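Joint Panel Submits Final Report on Nirkbridge and Mridha Boundary Dispute

NIRKBRIDGE, Sat 24 February - The joint panel set up to recommend a settlement of the land dispute between the communities of Nirkbridge and Mridha has handed its final report to the Clirkora Regional Council.

The report was received by the deputy chair of the council on behalf of the chair, who was attending budget hearings in the capital. It replaces the interim report submitted last May and adds new sections on grazing, market access and the return of displaced households.

The panel was made up of members from both communities, with a retired land judge presiding. It held hearings in Nirkbridge, in Mridha and at the Joketti district office, and took statements from 800 residents. Farmers, herders, traders, teachers and religious leaders were among those who appeared. Written submissions were accepted in three languages.

Receiving the report, the deputy chair thanked the panel for finishing its work under difficult conditions and said the council would study the findings before taking a position on each one. The deputy chair also asked residents on both sides to stay calm and to report any new encroachment to the district office instead of acting on it themselves.

"The panel went to every village it was asked to visit," the deputy chair said. "The council owes those villages a reply, and they will get one."

The report contains 53 recommendations. The main ones are as follows.

The boundary between the two communities should be surveyed again from the river crossing to the old quarry road, with observers from both sides present while markers are placed. Existing farms that fall across the new line would stay with the families now working them.

A grazing corridor should be opened along the eastern side of the disputed land and kept open all year. Planting inside the corridor would be barred, and crop damage outside it would be settled through a fixed schedule of payments.

The Joketti market, closed since the unrest, should reopen under a management board with equal seats for Nirkbridge and Mridha. The panel asks that stall fees be frozen for the first year of trading.

Families who left their homes should be helped to return. The report proposes building grants, basic household goods and temporary school places for children whose own schools have not reopened. 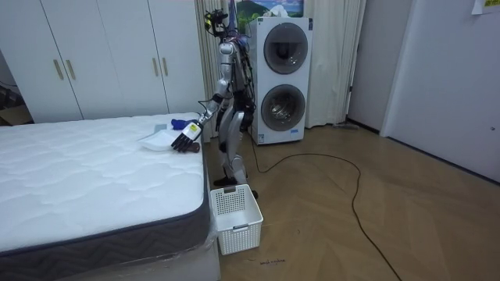 Who will decide which families receive building grants?

The Joketti district office will take applications and check them against the panel's register of displaced households. A family that is missing from the register can apply with a signed statement from two neighbors, and any refusal can be appealed to the regional council.

The panel also looked at security along the quarry road. It recommends that the police post there be staffed day and night, and that officers assigned to it be drawn from outside the two communities. A joint patrol agreement that lapsed during the unrest would be renewed, with a review every six months.

On compensation for lost livestock and harvests, members did not reach full agreement. The majority favored a single fund paid for by the council. A minority statement, attached to the report, argues that claims should be heard one by one by the land court. Both positions have been passed to the council's legal office.

Presenting the report, the presiding member said most of those who gave statements wanted the same basic things, including safe roads, a working market and a clear line on the map. The presiding member urged the council to begin the survey before the rains, when the lower fields become hard to reach.

The council will set up a 5-member group to review the recommendations and estimate their cost. The group is expected to report back within 50 days. Items that need no new funding, including the patrol agreement, may be brought to a vote sooner.

Copies of the report can be read during office hours at the council secretariat and at the public libraries in Nirkbridge and Mridha. A shorter version is being prepared for radio broadcast. Residents who wish to comment may do so in writing or in person at the Joketti district office.

Issued by the Office of Public Information, Clirkora Regional Council.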